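March 25, 2021

Run 119 and the arm has opinions again. It stopped dead over the table at Skulstead this morning with fault 470, which the manual defines as "general." Thank you, manual.

Anahera Harawira hit the stop button, and I wrote it down, that being my whole job. Joint 4 drifts once the motor warms up, so the gripper comes down a little to the left of wherever the software swears it is. Yesterday it pressed a cube into the table until the overload tripped. We re-zeroed, cleared the fault and went again at half speed. New rule: hands off the table until the light is out. I had mine on it, so I suppose the rule is named after me.

Left to do tonight:

- Log the fault before I forget the number
- Check the cable slack at the elbow
- White cubes into the black box, half speed, and watch the left side
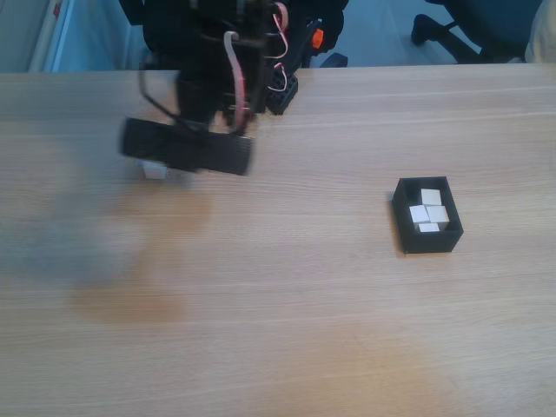 Recent entries
The Trivwood gripper arrives, minus screws
Why I no longer trust joint 4
Tridgate and the missing fuse

Last updated March 25, 2021

Back to top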